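Sanding blocks, sponges and other squashy things: what I keep by the bench

I went through the drawer under my workbench in March and found I own more foam than timber. Old bath sponges, upholstery offcuts, the packing corners from a flat-pack bookcase, half a camping mat. My other half wanted it all in the bin. I kept nearly all of it, and since a couple of people have asked me what on earth I do with the stuff, I've written it up along with the sanding and polishing tips that go with it.

Hand sanding on a soft block

For years I folded sandpaper into three and pushed it about with my fingertips. It works, sort of, but your fingers press harder than the gaps between them and you end up with faint furrows that only show once the varnish goes on (and then they're all you can see). A block spreads the pressure out. Cork is the old favourite for flat work and I still use mine on tabletops and shelves. For anything with a curve, though, give me foam every time.

Cut your foam so it sits comfortably in your palm. Mine are a bit smaller than a bar of soap. Wrap the paper round, grip it at the sides and let the foam do the bending. Chair arms, banisters, the rounded edge of a windowsill, all much nicer this way. If the paper slips, a stripe of double-sided tape down the middle holds it for a whole session and peels off afterwards without taking lumps out of the foam, provided you go slowly.

Don't use soft foam on a flat door or a tabletop. It dips into the softer grain and rounds over the edges, and you'll have a surface like a ploughed field. I did this to a lovely pine shelf and had to start again with the cork.

Cutting foam without a mess

Scissors are hopeless on anything thicker than a slice of bread. They squash it first and cut it second, so you get a sort of hourglass. A long bread knife does a fair job if you use hardly any pressure and lots of strokes. Better still is a snap-off knife with the blade pushed right out, brand new, never one you've used on cardboard. Draw it towards the far edge in long passes, and keep your other hand well behind the blade.

For squashy upholstery foam, wet it, squeeze it out, and put it in the freezer overnight in a bag. It comes out stiff enough to slice like cheese. You've got a few minutes before it goes floppy again, so have your lines marked first. Felt-tip is fine for marking, but keep the inky side away from anything you plan to polish! I had a blue smear along a cream skirting board that took three coats to hide.
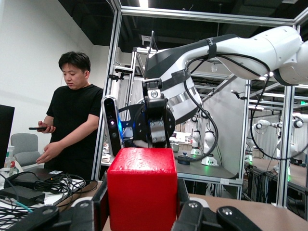 While you've got the knife out, cut a few spares in different sizes. I do a big one, a palm-sized one and some slivers no thicker than a finger for getting into mouldings. They live in a biscuit tin with the lid on, because sunlight turns cheap foam to crumbs. I left a batch on the garage windowsill over one summer and when I picked them up they came apart like stale cake.

Working through the grits

I used to think you started fine and hoped for the best. You want to start as coarse as the job needs and work up, and the trick is not to skip too far. For bare wood I begin at 100 and go up in steps until it feels right under my hand. If I'm painting I stop fairly early, as paint likes something to hold on to. For oil or wax I carry on a bit.

The really fine papers, the 2000 and the 4000, aren't for wood at all as far as I'm concerned. I use them wet, on plastic and on lacquer. A scuffed plastic watch face comes up beautifully: 2000 first with a drop of washing-up liquid in the water, then 4000, then a soft cloth and some polish. Rinse between the two or you'll drag the coarser grit round with you and wonder where the new scratches are coming from.

Wipe the wood down between grits as well. I use a barely damp cloth and leave it to dry, which also raises the grain so the next paper can knock it back. A hoover with the brush end is good for getting dust out of corners.

Write the grit on the back of the paper in several places before you tear it up. The printed number is always on the bit you've thrown away.

Polish, and how much of it

Less than you think. My mum used to pour it on and then spend an hour trying to get it off. I've been using Brillance on the dining table for a couple of years, mainly because the hardware shop keeps it by the till, and a dab the size of a pea does one end of the table. Put it on the cloth and never straight on the wood, rub with the grain, leave it while you have a cup of tea, then buff with a clean bit of old T-shirt. Try it somewhere hidden first if you don't know what finish you've got.

Foam pads are good for putting polish on but bad for taking it off. They just slide about. Keep cotton for buffing.

If wax has built up over the years and gone cloudy, no amount of new wax on top will cure it. White spirit on a rag, windows open, little patches at a time, then start again. Lay the rags out flat outdoors until they're properly dry before you get rid of them. With oily rags be stricter still, as linseed and Danish oil can heat up by themselves in a scrunched heap and catch fire. I spread mine over the washing line, one layer, well away from the shed.

Stopping things sliding, scratching and rattling

Most of my offcuts end up here. Thin foam under a chopping board keeps it from wandering round the worktop, though you need to rinse it and let it dry out every time or it'll start to whiff. Slices between saucepans protect the non-stick. A wedge behind a loose window catch will get you through a windy night until you can fix it properly.

We've got an Ondby sideboard in the hall with doors that used to clack every time a lorry went by. Two tiny squares stuck inside the frame, where the doors close, and not a peep since. If you do this, clean the spot with a little surgical spirit first. Stick-on pads nearly always fail on greasy paint, and the pad gets the blame.

Felt is better than foam under chair legs, by the way. Foam flattens within a week and then picks up grit, and grit on a wooden floor is just more sandpaper.

Holding small things while the glue dries

Clamps leave dents, so pop a bit of foam or thin ply between the jaw and the wood. Foam for fragile or odd-shaped pieces, ply when you need real pressure. I mended a picture moulding with nothing but masking tape and two lumps of sponge wedged against a pile of cookery books, and you'd have to hunt for the join.

Glue will stick to foam given half a chance, so wrap it in cling film first. Baking paper does too. I always wipe off the squeezed-out glue with a damp cloth straight away, as dried glue won't take stain and leaves a pale patch.

For painting little things like drawer knobs, screw them into a strip of scrap wood from behind and stand the strip on its edge. If they've no screw hole, push a cocktail stick into a block of stiff foam and blob a bit of sticky tack on top. Careful with spray paint near polystyrene, which it can eat away.

Storing sandpaper

Damp is the enemy. Paper kept in an outdoor shed curls up and sheds its grit as soon as you touch it. Mine is indoors now in a concertina file, the sort you'd keep bills in, with a grit written on each tab. The big sheets are a touch too wide, so I trimmed a stack of them down to 270 millimetres along the long side and they go in flat with the lid fastened.

The rolls hang off a bit of broom handle on two hooks. I bought a proper Hendriks dispenser for them once and went back to the broom handle.

Clogged paper isn't always finished, either. Rub it with a lump of crepe rubber, or the sole of an old plimsoll if you have one, and a lot of the dust pulls out. This works for dry dust only. Once it's gummed up with paint, let it go.

A few odds and ends

Put a dust mask on even for a small job, and especially for MDF. If your house is old, check the paint for lead before you sand any of it (test kits are cheap) and don't dry-sand it if it comes up positive.

Shine a torch low across the surface to find scratches. Overhead light hides everything.

Candle wax on a sticky drawer runner is still the best fix I know, and any old stub will do.

Squeeze a sponge out and stand it on its end to dry. Flat on the sink it stays soggy underneath until lunchtime the next day.

Next on my list is the Iledex filler I picked up for the nicks in the back door. I've only opened the tub so far, so I'll add a bit about it once I've sanded it back and got some paint on.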